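Lecture 6: Learning Two-Handed Cloth Handling from Hand-Held Grippers

Course notes, revised November 27, 2019
Section prepared by Bláthnaid Madigan

6.1 Purpose of this lecture

The previous lecture dealt with rigid objects, for which a grasp can be described by a position, an angle, and a jaw width. Clothing does not allow so short a description. A shirt on a bed may lie in any number of shapes, and each touch changes the shape again. Students should come away from this lecture able to explain how demonstrations of cloth handling are recorded without a robot present, and what must be checked before such recordings are used for training.

6.2 The recording method

In the method studied here, a person performs the task with a gripper in each hand. Each tool carries its own camera, mounted behind the fingers. The policy is later trained on the camera views together with the path of each tool and the opening of its fingers. A robot fitted with the same fingers and the same camera then receives views close to those recorded by the person.

The Morkura set, used in the assignment for this unit, contains 153 demonstrations of garment handling recorded in furnished bedrooms. The wide lens matters in this work. One view can hold both the near fingers and the other tool as it approaches a garment, so that the relation between the two hands is recorded directly.
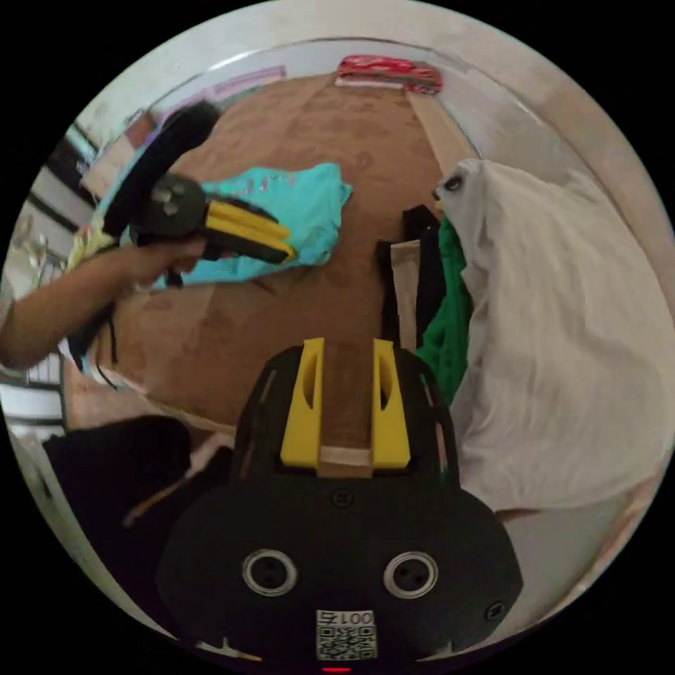 Botond Sárközi objected at this point in the February session that a view containing the other hand also contains the person's arm, and that a policy might come to depend on skin and sleeves it will never meet on the robot. The objection is a sound one. The usual remedies are to mask the arm in training, or to vary the people and clothing across the set. The Morkura set relies on the second remedy alone, and students should bear this in mind when reading the results.

6.3 Stages of a demonstration

For labeling purposes, each demonstration is divided into approach, first grasp, second grasp, stretch, and placement. The boundaries are set from the finger opening and the speed of the tools. Where the two signals disagree, the finger opening takes priority.

The stretch is the hardest stage to learn. Both tools hold the cloth, and a movement of one is felt at the other. The cameras record no force. The policy must judge tension from the look of the cloth between the hands: whether it hangs, lies in a line, or pulls at the corners. A corner pinched at the tips of the fingers gives good reach but leaves little material in the grip.

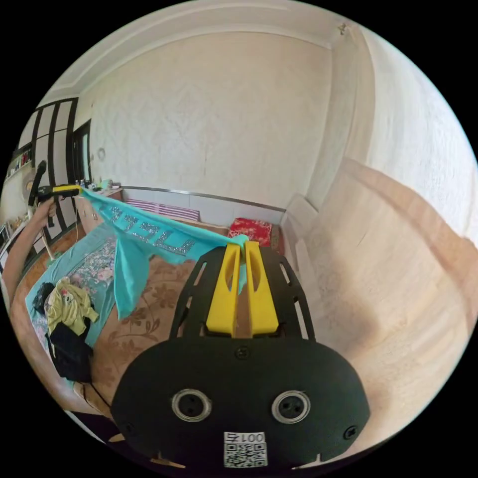
Could tension be measured at the fingers instead, so that the policy need not guess it from the view? A strain sensor in each finger would supply the reading, at the cost of wiring, calibration, and a heavier tool. The Skarnix report compared 2 versions of the same policy, one with the sensor and one without. The sensor reduced dropped corners during the stretch and made no clear difference in the other stages. The report tested thin garments only.

6.4 Checks before training

Confirm that the clocks of the left and right tools agree. An error of 2 camera frames is enough to place the second grasp before the first in a fast demonstration.

Remove any demonstration in which tool tracking is lost during the stretch. Loss during the approach may be repaired by interpolation.

Keep failed grasps that the person corrects. They are the only source of recovery behavior in the set.

Divide training and test data by room. A division by demonstration allows the same bedding and walls to appear on both sides and gives scores that are too high.

6.5 Reading and assignment

Read the Skarnix report, sections on stage labels and finger sensing. Using the Morkura set, label the stage boundaries in the demonstrations assigned to your group and submit a one-page account of any case in which the labeling rule in 6.3 gave a result you consider wrong.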